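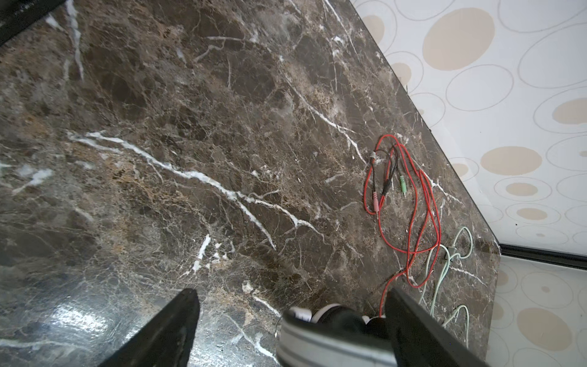 Brirolum open day - who else went?

wobblybench
Posted Thursday, 19:42

Just got in and I'm still buzzing, so excuse the length. Went over to the Brirolum open day with my daughter, mostly for the two-arm bench, and we ended up staying for three of the demo slots. Niloufar Bagheri was running it and she was brilliant with the crowd, took every question going, including a very long one from my daughter about whether the arms get bored.

The job was tidying headphones. Two pairs, cables all over the place, and the arms have to pick a pair up, move it clear and sort out the cable. It sounds like nothing. Try it with a pair of barbecue tongs in each hand and your elbows tied to the table and then tell me it's nothing! You could hear people breathing in every time the headband started to tip.

They had the wrist cameras up on a big screen next to the bench and I think I spent more time looking at that than at the arms.

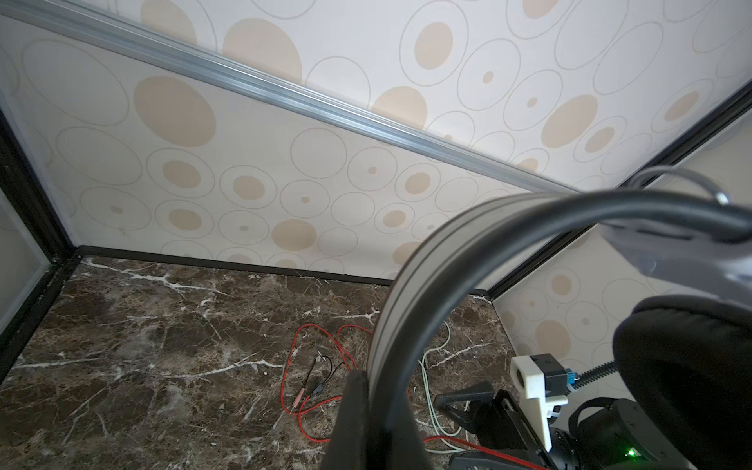

Headphones in the gripper, second arm waiting lower right.

Anyone else there? I missed the afternoon talk and I'd love to know what was in it.

pfennig_and_co
Posted Thursday, 20:15

I was there for the morning! Must have been stood near you, I remember the question about being bored.

Agree the wrist view was the best bit. From where the public stands you think the gripper is miles off, then you look at the screen and there's the red cable, right up close to the fingers. My one grumble is that the screen was too low. Anyone behind the second row got a good look at coats.

gantrygoat
Posted Thursday, 20:31

I'll be the miserable one then. I watched two slots and one of them was somebody driving the arms by hand from behind the partition. Fair enough, it's a lovely bit of kit, but half the people round me went home thinking it was doing the lot by itself. They should put a sign up.

wobblybench
Posted Thursday, 20:40

She did say so at the start of each slot, to be fair. First ten minutes by hand, then they switch over to the Cutik software and it has a go on its own. I agree you'd miss it if you wandered in halfway through.

And I enjoyed the by-hand part more! You could see how the operator would come in, stop, back off a bit and try from the other side. My daughter got to have a turn at the end and she managed to lift one ear cup and put it down on top of the cable, which she counts as a win.

gantrygoat
Posted Thursday, 20:52

Ten minutes of each and I saw the software drop the white pair twice. I'm not knocking it, I just think people should be told plainly what's what.

nizar_k
Posted Thursday, 21:08

Nizar Khalaf here, I helped set up the bench and did the afternoon slots. The sign is a good shout and I'll pass it on. We had 73 people through for the two-arm demo alone and plenty of them came in mid-slot, so gantrygoat is right that they'd have missed the intro.

The drops were real, and we left the software to carry on after them on purpose. Of the 20 tries we ran over the day without anyone driving, I'd have been happy with fewer than it got, so we were all in a good mood by the end. Headbands are the nasty part. They swing, and once they swing the cable comes along too.

If you want to see how far the arm can tip itself back, one of the views from the wrist has hardly any bench in it at all. 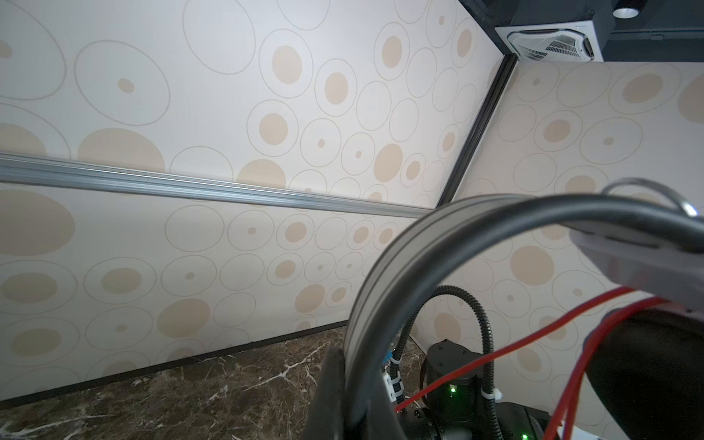 Wall corner and rail, with the ceiling unit showing top right.

pfennig_and_co
Posted Thursday, 21:20

Oh that's great, you can see the air con! Now I want to know about the wallpaper. Are the circles there to help the cameras, or did someone just like them?

nizar_k
Posted Thursday, 21:26

Bit of both. Roland Gosling chose it, and he'll tell you at length that a busy background is a fairer test. Verena Pfister thinks plain grey would do fine and we'd all get fewer headaches. They've been having that argument since before I joined.

solderdad42
Posted Thursday, 21:33

I'm with Verena. I've a smaller arm at home and I did weeks with a patterned cloth behind it and it was a misery. Went to plain card and everything settled down. Why make it harder?

nizar_k
Posted Thursday, 21:41

Because people's houses aren't plain card, would be Roland's answer. I can see it both ways. For a home build I'd start with the card too.

wobblybench
Posted Thursday, 21:55

Team wallpaper in this house, for what it's worth.

One more thing I meant to put in the first post. I liked that the bench hadn't been polished up for visitors.

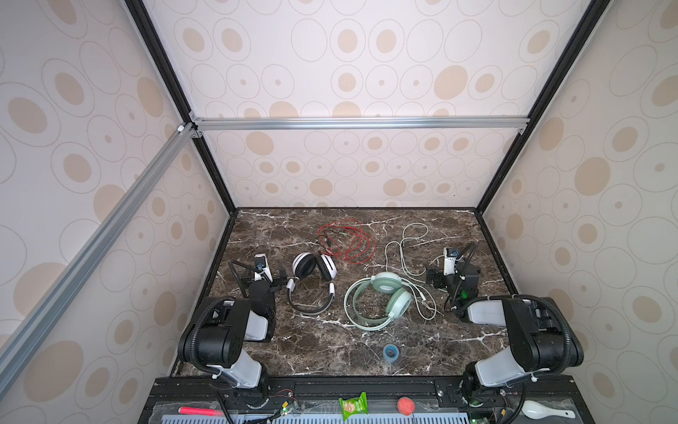 I've been to shows where it's all under perspex with one shiny cube in the middle, and you come away having learnt nothing. With this one you could lean in and ask what a part was for, and somebody would tell you. Abelardo Ñahui spent ages with us on how the cable hoses are routed so they don't snag when the arm folds back. I've already gone and redone mine - badly, but it's redone.

gantrygoat
Posted Thursday, 22:04

All right, that I'll give you. The chat with Abelardo was the best part of my day as well. Did he show you the gripper fingers? He let me have a hold of a spare set and they weigh next to nothing.

pfennig_and_co
Posted Thursday, 22:10

He did! And the talk, wobblybench, since you asked: it was the Schnyder lot on hand-eye setup. Good, but heavy going after lunch. I've got four pages of notes and can type them up at the weekend if anyone wants them.

solderdad42
Posted Thursday, 22:13

Yes please to the notes. Is there another open day planned? I couldn't get the time off.

nizar_k
Posted Thursday, 22:29

October, all being well. Same bench, and I'm pushing for a higher screen.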